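From: Florante Manalo
To: Clunon workshop list
Date: 31st March
Subject: Re: [clunon-build] Left arm drifts after warm-up

> The left arm on my cell holds position for the first few minutes and
> then starts to land short. By the end of a session the gripper closes
> 3 mm before the target. The right arm, same firmware, same supply,
> does not do it. I have re-run the joint calibration twice and it comes
> back clean both times. Before I strip the elbow, has anyone seen this
> on an extrusion frame?
>
> Also, is it worth lining the walls? Mine are bare board and the
> exposure jumps about whenever the workshop lights are switched.
>
> -- Trornberg cell

Yes, I had the same fault, and I would leave the elbow alone for now.

A clean joint calibration only says that the encoders agree with the hard stops. It says nothing about where the base is. If the mounting plate is creeping on the rail, every joint can be correct and the gripper will still land in the wrong place. Check in this order:

1. Power off, arm folded. Put a dial gauge on the outer edge of the base plate and push the upper arm by hand at the elbow. Mine moved 0.2 mm and did not come back.
2. Take the plate off and look at the T-nuts. The drop-in kind can sit at an angle in the slot and still feel tight. I replaced mine with the slide-in kind, which means taking an end off the rail.
3. Torque the plate bolts evenly, in a cross pattern, with the arm extended over the table. Repeat after 100 cycles.
4. Only then re-run the hand-eye calibration. Doing it earlier wastes an evening.

The second cause is cable drag. If the cable is clipped too short at the forearm it acts as a weak spring, and it gets worse as the arm reaches across the table. I leave a free loop above the forearm on the left arm, with enough slack for full wrist travel in either direction. The right arm has the cable in corrugated sleeve. The sleeve is stiffer, so don't fasten it close to the wrist.
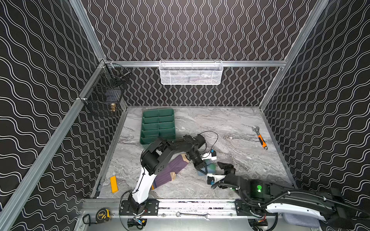 Test objects matter more than I expected when chasing this kind of error. A sponge hides 2 mm of misplacement because it gives under the fingers. A rigid block shows it at once. Use the rigid one for measuring and keep the soft things for checking grip force. Cloth is no use for either until the position error is fixed.

On the walls: I used patterned wallpaper on all three sides, black with white wavy lines. I can't give you a controlled comparison, as I changed the lamp in the same week. Exposure has been steadier. Avoid anything glossy. The marble-patterned table top was what I had, and it has caused no trouble with segmentation so far.

Two smaller points from the Amaral thread, which I never answered:

- Mesh baskets on the rails are fine for storage, but add them to the collision model. I forgot the back one and lost a finger pad.
- The Brarnum finger blanks need 7 mm taken off the root before they clear the palm at full close. The drawing in the repository is wrong. I will upload a corrected one in April.

If the gauge shows no movement at step 1, send me the joint log for a full session, both arms, with supply voltage included. A sagging supply at the left connector would look much the same from the outside.

Florante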